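Emimex Packaging Newsletter
Materials and Process

Adhesive Storage and Handling: Changes Taking Effect in October

The revised handling procedure for water-based adhesives at the Bukura plant takes effect at the start of October. It replaces the procedure that has been in use since the second laminating line was installed. The changes affect receiving, the adhesive room, both laminating lines, and the night shift cleanup crew. Supervisors have the full text. What follows covers the parts that generate the most questions.

The review started with a run of edge lift complaints on the heavier board grades. Returned samples were cut into strips and peeled in the lab. In most of them the glue had stayed on the liner and had barely entered the facing sheet. That result usually points to one of three causes: the adhesive had started to dry before the sheets met, the adhesive was too thick when it reached the roller, or the board was too dry and pulled water out of the film too fast. Roller pressure was checked first and found to be within limits on both lines.

Viscosity records were less reassuring. The old procedure called for one reading per shift, taken at the supply drum. Readings at the drum were steady. Readings taken at the roller pan during the review were higher, and the gap grew through the shift. Water leaves the pan the whole time the line is running, and it leaves faster when the line is stopped with the pan full. By the end of a long run with several stops, the adhesive in the pan no longer matches the adhesive in the drum, and the drum reading tells the operator nothing useful.

From October, viscosity is read at the pan. The first reading is taken before the first sheet, and another is taken every 2 hours after that. A reading is also required after any stop long enough for the crew to leave the line. The cup, the stopwatch and the thermometer are kept together on the bracket at the operator side and go back there after use. Write the temperature next to the viscosity. A viscosity figure without a temperature can't be compared with anything.

If the reading is above the upper limit on the line card, add water in the amounts shown on the card, stir for the full time, and read again. Do not add water by eye. Several crews have developed a good feel for this and their estimates are often close, but the estimates are not recorded, and a batch that has been thinned twice without a record looks the same on paper as one that has not been thinned at all. Over-thinned adhesive wets the board well and then fails slowly in the customer's warehouse.

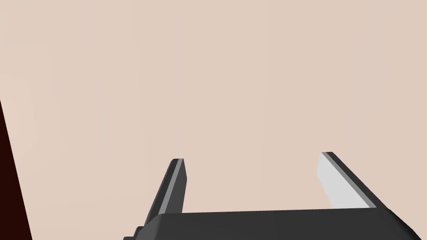 Text: Wenche Isaksson
Process Engineer, Laminating and Coating

Storage temperature is the second main change. The adhesive room was built as general storage and the wall on the dock side has no insulation. Drums on that side run several degrees colder than drums on the inner wall in winter and warmer in summer. Drums are now to be placed on the inner racks only. The dock-side racks are for empty containers, cleaning supplies and the spare hoses. The floor has been marked to match.

Drums that arrive cold must stand in the room before they are opened. The old practice of rolling a cold drum straight to the line and running the agitator harder does not warm the contents in any useful time, and it beats air into them. Air in the adhesive shows up as pinholes in the film and makes the cup reading unreliable. Receiving will write the arrival date and time on the lid in marker, and the line will not draw from a drum until the standing time on the card has passed. When a delivery is late and there is no conditioned drum available, call the shift lead. The decision to run is the shift lead's, and it goes in the log.

A drum that has been frozen is rejected. This applies even if it has thawed and looks normal after stirring. The polymer in these products is held in water as very small particles, and freezing pushes the particles together. Some of them do not separate again. The grains clog the filter screens first and the roller surface next. Tag the drum, move it to the hold area, and enter it on the supplier claim sheet.

Stock rotation has also been tightened. At the time of the review the room held 3,380 liters, and the oldest drum was well behind several newer ones that were already open. It had been pushed to the back of a rack and was missed at each count. Racks are now loaded from the aisle side and drawn from the line side. Open drums are finished before a sealed drum is started, with one exception: if an open drum shows skin, odor or a change of color, it is pulled and held. Skin is not to be stirred back in. It does not dissolve, and the pieces travel to the pan.

Cleaning takes up the largest section of the new procedure. Wet adhesive comes off steel with warm water. Dried adhesive does not, and the scraping needed to remove it has damaged the metering roller on the older line more than once. The roller was reground by Rodrigues in the spring at a cost well above that of the cleaning time saved. Pans are to be drained and flushed at every shift change, including changes in the middle of a job. The incoming crew checks the pan before refilling and signs for it. Plastic scrapers only. The metal ones have been removed from both lines, and if one turns up in a drawer it should be handed in to maintenance.

Wash water goes to the settling tank and never to the floor drain. The tank handles normal volumes from both lines, but it does not handle a full pan emptied in one go. Drain surplus adhesive to a marked container first, then flush. Adhesive recovered from a pan may be reused the same day on the same grade if it is filtered and the reading is within limits. It may not go back into a supply drum. Mixing pan adhesive into a drum was permitted under the old text, and it is the most likely source of the bacterial growth found in two drums last summer.

Board moisture is covered in a short section of its own. The warehouse has been releasing facing sheets to the line as soon as the wrap is off. Sheets from the center of a stack and sheets from the edge can differ enough to matter, and the difference is greatest in the first hour after unwrapping. Stacks should stay wrapped until the job is called. Once unwrapped, a stack that will not be used in the same shift is to be covered again. The moisture meter is a contact type and reads only the surface, so take readings from sheets inside the stack – lift a section and measure underneath.

Trials were run over the summer on 260-gram board with the new pan readings and the cleaning schedule in place. The lab peeled 79 samples. Fiber tear was acceptable in all but a few, and those came from a single pallet that had been left unwrapped over a break. The trial did not include the coated grades. Those absorb water more slowly and need a longer open time, and the limits on the current cards for coated board remain in force until a separate trial has been completed.

A question has come up about switching products. Nunov has offered a higher-solids adhesive that would dry faster and use less water. A sample lot was run on the newer line. Bond strength was good. The film set quickly enough that stops became a problem, and the pan had to be flushed more often than the shift pattern allows. The product may suit the line after the automatic pan feed is fitted. No change of adhesive is planned before then.

Training is one session per shift, held at the line, with the cup and stopwatch in hand. Everyone who fills in a line card needs to attend, including relief operators. Reading a flow cup is simple, but the small errors add up: a cup not fully clean, a thumb removed late, timing stopped at the first drip when it should be stopped at the first clear break in the stream. Two people reading the same pan should agree closely. Where they do not, the cup is cleaned and both read again.

The new line cards are printed on orange stock. White cards are withdrawn and should be returned to the process office with any handwritten notes left on them. Some of those notes record settings that never made it into the official text, and they will be looked at before the cards are thrown out.

Comments on the procedure can be left in the shift log or sent to the process office. Corrections received before the first October shift will be included in the printed version. Later ones will be held for the next revision.

September 20, 2023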